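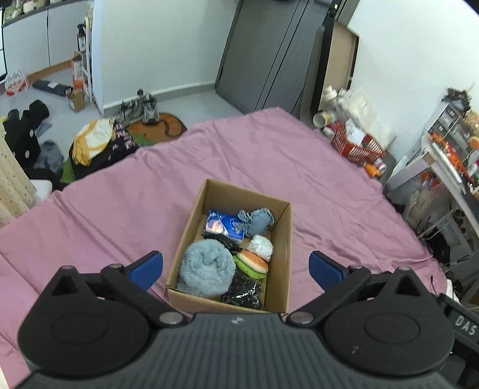
Open box on the bed, packed state. Pink sheet, no lid on the box.

Small-Item Box: Packing and Unpacking on a Bed
Gallery page by Milagros Paucar. Posted Jun 26, 2026

This page belongs to the Enasmont set on packing in small apartments. The set deals with rooms where one surface has to do several jobs. The item group is the usual bedside mix: soft toys, tissues, bags, and whatever else collects there. The box is a plain brown carton, used without its lid. Darmawan Simanjuntak planned the room layouts for the set, and Kartini Harahap checked the captions.

Notes on the packed box

A shiny blue packet lies at one side with a small fuzzy grey-blue item overlapping its edge. A narrow bundle of black material runs on the diagonal in front of the packet, and a crumpled white bundle sits against the right side. The items are placed in one layer where possible. Soft items can overlap a flat packet without harm, but a hard item should not go on top of tissues.

The box sits slightly rotated on the sheet. For this set the angle is not corrected. A bed gives under load, and a carton turned square to the edge will drift again as soon as weight shifts on the mattress.

Box size

The set uses cartons up to 40 cm on the long side. Larger ones were dropped in April after Saodah Khoo measured how far the base sagged on a soft mattress. The limit applies to beds only. On a desk or a floor a larger carton is fine, provided the base flaps are taped along the full seam.

Notes on the unpacked group

Items out of the box are kept to one side of it, close together, with the bare sheet left open in front. Plush goes down first, bags next, and flat packets at the front where they can be picked up by the edge. A light-colored plush against a pink sheet is easy to find. Dark bags are harder to tell apart from dark toys and should be spaced if the sheet allows - in practice it rarely does.

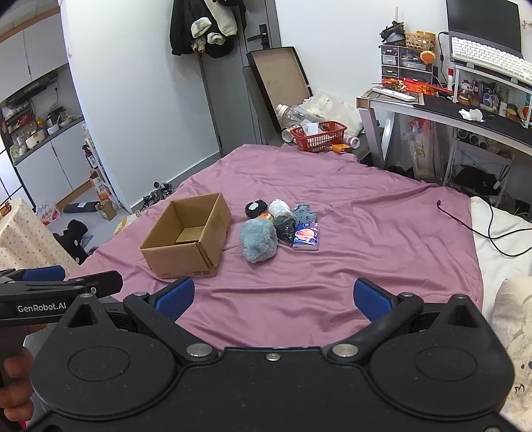
Box empty, contents grouped to the right. Light-blue plush ball in front, tissue packet at front right.

The desk on the right holds a monitor, a white keyboard on a raised stand, a small drawer organizer and a woven basket. The red plastic basket by the wall holds papers and is not part of the item group. The white blanket is bunched at the edge of the bed, clear of the box.

Cable on the bed: route it away from the box before lifting anything.

Related pages in the Enasmont set: Desk Drawers (Myfanwy Nicholas), Door Hooks and Hanging Clothes, Kitchen Counter Jars. Text may be reused with credit to the author.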